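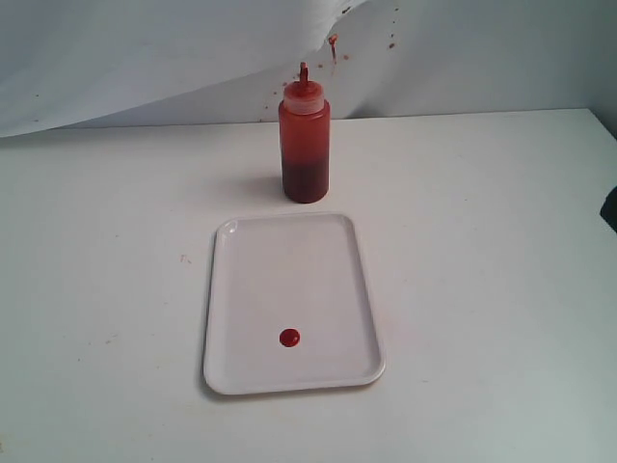 Workshop tips: sauce dispensing

The Parevdale bench work compared two ways of teaching an arm to squeeze a bottle: fixed grip width, and grip force with feedback. Over 300 trials, force feedback placed the dot inside the target on 260; fixed width managed 58 fewer.

Tips from the bench:

Stand the bottle upright between runs. Thick sauce settles low and the first squeeze is mostly air.

Wipe the nozzle tip every time. Dried colour on the tip throws the next dot sideways.

Keep the fill above 80 mL — below that, expect spatter on the wall and backdrop.

Use a white tray with a raised rim. One dot per tray makes the centre easy to measure.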